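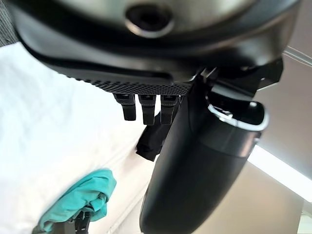

*Issue 8*

# About Handthorpe

Handthorpe writes and teaches working rules for robots that handle cloth. Our customers are laundries, linen rental firms, garment makers and a few schools. They buy arms and grippers from other companies and come to us for the part that doesn't come in the crate: who may stand where, how fast the arm may move, what gets checked in the morning, and what gets written down when something goes wrong.

We don't sell robots and we take no commission from people who do.

## How we started

Osvaldo Amaral and Cremilda Macedo started the company in one room in Rallanar. Both had come from industrial laundries. Their first job was for Arnardóttir, a linen service that had bought an arm for sorting towels and had no written procedure for clearing a jam. The operators each had their own way of doing it. Cremilda stood beside them through a full shift, wrote down every method, and threw out the ones that put fingers between the gripper and the table while the arm was free to move. The page and a half that was left over became the first edition of our house rules.

Arnardóttir is still a customer. The jam procedure has been rewritten 4 times and is now shorter than when it began.

## What we work with

Cloth is harder to write rules for than boxes. It folds over itself, it hangs lower than you expect, and it can hide a hand or a tool. A dark piece held in the fingers can be hard to tell from the gripper. Most general robot guidance assumes a part with a known shape. Ours assumes the part will be in a heap.

We keep our own test bench and use it for every rule before it goes to a customer. If we can't follow a rule ourselves with real fabric on the table, we don't publish it.

## The house rules

The full set is called the Vestton rules, after the street our second office was on. Customers get the whole binder. These are the ones we are asked about most:

- One person is in charge of the stop button. That person does no other job while the arm is powered.
- Speed is capped at 300 millimeters per second whenever a person is within reach of the arm. The cap is set in the controller and locked.
- A hand may go near the fingers only after the operator says so out loud and hears an answer.
- No sleeves past the wrist, no lanyards, no rings.
- Fabric that falls off the table stays there until the arm is parked.
- Spare grippers and loose parts go on the rack or the bench, and get logged out and in.
- Cables are checked by eye and by hand before first power-up of the day.
- Every near miss is logged before the end of the shift. "Nothing happened" is not a reason to leave it out.

The rule about loose parts is the one we break most often ourselves. It shows up in our own log, and we leave those entries in the copy that trainees read.
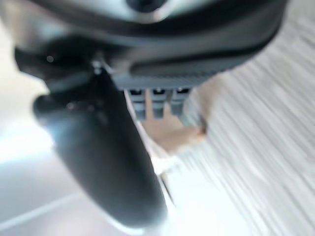

Rosaura Giraldo thinks the spoken answer matters more than the speed cap, and has asked us to put it first in the list. Her point is that a cap can be set wrong and stay wrong for weeks, while a missing answer is noticed right away by the person waiting for it. She would also like the exact words fixed, so that "okay" and "go" don't get used for the same thing on one shift and for different things on the next.

We have agreed to the second part. The next issue will give the words. The order of the list is still being argued over.

## Training

The operator course runs 3 days at our bench or at the customer's site. The first morning is spent with the power off. People learn the reach of the arm by walking it with a tape measure, then mark it on the floor themselves. After that they run the arm slowly, clear jams we set up for them, and take turns on the stop button.

Aparecida Vieira teaches most of the courses and marks the practical test. There is no written exam. A person who reaches in without calling gets one repeat, on another day.

## Using our rules

Schools may copy the Vestton rules for free as long as the issue number stays on the page. Companies need a license, and we ask them to send back their changes once a year, in February. Our rules don't replace the law where you are or the manual for your machine. Where two of them disagree, use the stricter one and write to tell us.

Page last changed 9 November 2019 by Ruba Sfeir.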